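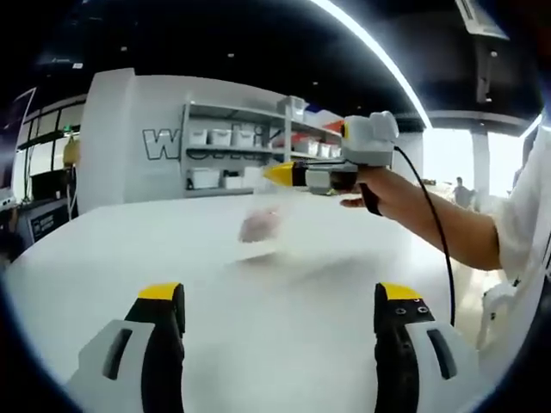

Kandard Finds Cause of Slipping Gripper Fingers, Offers Free Fix to All Partner Sites

SOLTPORT, July. Kandard has found the cause of a fault that let its hand-held grippers lose their hold on light items, and a fix is ready to ship! Every site using the Magalhães hand-held gripper will get replacement parts and a new setup guide at no cost.

The fault came to light at the Cesstead workroom, where pairs of operators pick up, pass and set down everyday goods so that robot arms can later be trained on the same moves. Operators there noticed that the fingers would sometimes stay a hair open after the trigger was fully squeezed. Bags were the worst. A thin bag would lift cleanly, travel a few inches and then slide out, while the recorded data still said the gripper was closed.

No one was hurt. The items involved were light, and the workroom does not handle glass, blades or hot liquids with this tool. Kandard still treated the matter as a safety issue from the first report, because a robot that learns from a bad "closed" signal could drop something much heavier later on.

"We were thrilled with how fast the operators spotted this," said Terence Rowbotham, who leads hardware support at Kandard. "They kept telling us the squeeze felt right and the grip felt wrong, and they were correct on both counts! My first guess was the finger pads. I had a whole box of new pads on my desk before we worked out that the pads were fine."

The real trouble was a small return spring behind the trigger. In one batch the spring was wound slightly too stiff, and as the tool warmed up over a long session it pushed back against the linkage. The position sensor sits on the trigger side of that linkage, so it kept reporting a full close even when the fingers had crept apart.

Support staff went back through 181 recorded sessions from the Cesstead workroom and found signs of the fault in 35 of them. Those sessions have been pulled from the training set. They are being kept in a separate folder, and the software team is already using them to build a check that compares the finger camera view with the sensor reading and warns the operator when the two don't match.
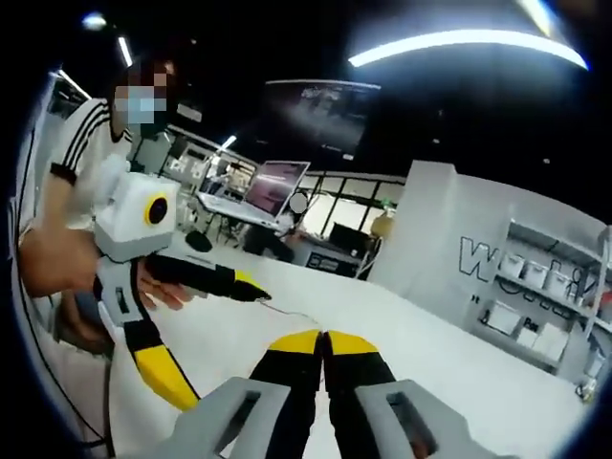

Two hand-held grippers at the worktable, one with its yellow-tipped fingers pressed close together.

Kandard has now bench-tested the new spring for about 114 hours, including long stretches with the tool fully warmed up, and the fingers held their closed position the whole time. The test rig will keep running through the summer, and the results will go out with the regular support notes.

What sites should do now

Stop using any Magalhães gripper that has not been checked. The check takes 4 minutes and needs only a strip of paper. Squeeze the trigger fully, close the fingers on the paper and pull gently. If the paper slides, set the tool aside and tag it. Repeat the test after the gripper has been in use for a while, as a cold tool may pass and a warm one fail.

Gripper users should also look over the cable where it leaves the housing. This has nothing to do with the spring, but Cesstead operators asked for a reminder and it's a good one. Let the cable hang free and keep it off the table where hands are crossing.

Spring kits will ship from Soltport in the order that requests come in. Each kit has two springs, a linkage pin, a hex key and a printed guide with large drawings. Sites that would like the work done for them can send their grippers in, and Kandard will cover shipping both ways.

"If you've had odd drops and blamed yourself, please write to us," Rowbotham said. "Send the session, send the gripper, send a note on the back of a napkin. We want to see it!"

Requests for kits and questions about past recordings can be sent to the Kandard support desk in Soltport.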